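December, 7:40 am, shop cold

Indigo vat, day 8. Writing this before I forget what we changed.

Vat was sulking again overnight. Top had gone dull blue with almost no bronze on it, liquid underneath more blue-green than the yellow-green I want. Smell fine, not rotten. pH strip says somewhere near 10, so not the lime. Think it was just too cold, the heater mat had slipped off the back of the drum and was warming the wall. Put it back, strapped it, lid on, blankets.

Fed it a little more fructose at 8ish, stirred slow, one direction, scraped the bottom. Left it alone 90 minutes. Better. Coppery skin coming back at the edges. Didn't touch it again till after lunch, which took some willpower.

Test strips, all the Rajan cotton, scoured last week:

- A: one dip, 2 min. Pale, streaky at the fold. Not surprising
- B: three dips, same time each, air between. Nice even mid blue
- C: three dips, longer. Darker but rubs off on a white rag, bad
- D: linen offcut, three dips. Best of the lot, no idea why the linen took so evenly when the cotton didnt

So short dips and more of them. Reginald has been saying this since the summer. Fine.

Rub-off on C bothers me. Either the vat is still under-reduced and the blue is just sitting on the surface, or I rushed the airing. Will repeat C tomorrow with longer in the air before judging it. Also should squeeze out under the surface, I keep lifting the cloth and dripping, which just puts air back in the vat.

Rinse side. Jalen wants cloth going straight from airing into plain water, then the vinegar bath, then plain again. I was skipping the first rinse to save water. Compared both on two halves of the same piece: his half is cleaner in the pale areas, mine has a yellowy cast. His way from now on. Bins need to be deep enough that nothing folds on itself, most of the streaks I blamed on the vat were probly from crowding.
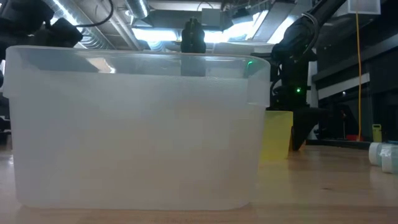 Translucent bin on the light wood table

Labels: tape falls off anything that gets splashed. Paint marker straight on the outside, V for vinegar and W for water, and don't swap them.

Drustwood order. They want the same blue across the whole run of napkins and table runners. Told them small shifts from batch to batch are normal with a natural vat, they said OK but want to see a swatch first. Send B and D, not C. Total yardage on the sheet adds up to 3,313 inches, who orders in inches. Convert before cutting. Jalen to check my math.

Stock:

- lime: plenty
- fructose: roughly 2 lbs left, reorder
- indigo powder: enough for the Drustwood run if nothing goes wrong
- pH strips: nearly out, the ones in the drawer got damp, toss them
- gloves: only smalls left!!

Reginald asked if we could start a second vat now so one can rest while the other works. Yes in principal but there's only one heater mat and the outlet by the sink is already full. Ask about the extension.

Tomorrow: check temp first thing, before stirring. Repeat C. Press B and D and get them in the mail. Hang the wet stuff further from the door, it drips where people walk.

5:15, lid on, mat on, blankets on.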